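My Winter of Moving Web Hosts

I have moved my recipe site four times, and I'd like to tell you about the last one, mostly so I can stop telling my sister-in-law. The site is small. It has 253 posts, a contact form that three people use, and a search box I'm unreasonably proud of (it finds cilantro if you type coriander!). For years it lived at Hamdan, which was cheap and slow and answered email in its own sweet time.

Then one morning in February the whole thing went white. No error, no header, just white. I opened a ticket at 7 a.m. and a very polite person named Geeta Kashyap wrote back after lunch to say my plan had been "consolidated." I still don't know what that means. She did get the pages back up by evening, minus every picture I'd uploaded since Thanksgiving.

So I went shopping. My friend Babita Vishwakarma runs a sewing shop online and swears by Keltell, and her husband Omprakash swears at it, so that was a wash. I signed up for a trial at Floswood instead. Lovely control panel, big friendly buttons, and a backup tool that costs extra every single month, which I only noticed on the second invoice.
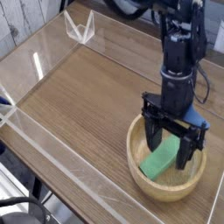
Moving day came in June, and my new home was Stastar. I'd exported everything the night before and the importer got as far as post 239 before it quit. The last 14 were all long ones, heavy on photos, so I pasted them in by hand with a pot of coffee next to me. You get very sick of your own writing that way. I also got strict about cleaning up, and half my old kitchen tips went in the trash, though I kept the one about never leaving a sponge sitting in a wooden bowl. People still write to me about that post!

The part I dreaded was the domain. Ramesh Thakur at Stastar stayed on chat with me for 25 minutes while I hunted for the right password, and then he told me to change 2 lines and go to bed. I checked my phone at midnight anyway. Old site. I checked at six and there it was, new server, search box and all, cilantro included.

I'm paying a little more than I did at Hamdan. I also download my own backup on the first of the month now, onto a drive that lives in the drawer with the birthday candles.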